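Basket by the bed, or straight to the hamper?

Flitent
Changing the beds in the Cimham let. White sheets and towels go in a small woven basket on the carpet beside the bed rail. 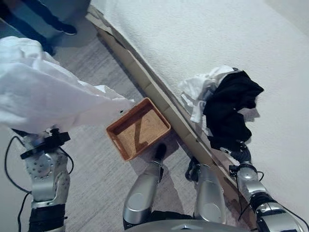

It measures 60 cm on the long side and takes one towel folded in 3. A sheet needs folding before it goes in or it hangs over the walls.

Duman
Too small. One crumpled double sheet fills it. I use a 200 litre hamper in the hall.

Flitent
The hall is upstairs from the beds. I'd rather carry a basket. The pale rail has seams along it and they collect lint, so I wipe that while I'm down there.
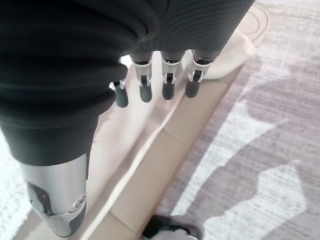 Eliseo Varela reckons the lint comes off the towels and that washing them at 60 apart from the sheets cuts most of it.

Orkbridge
Disagree. Mine was carpet fibre. Vacuum first, strip the bed second.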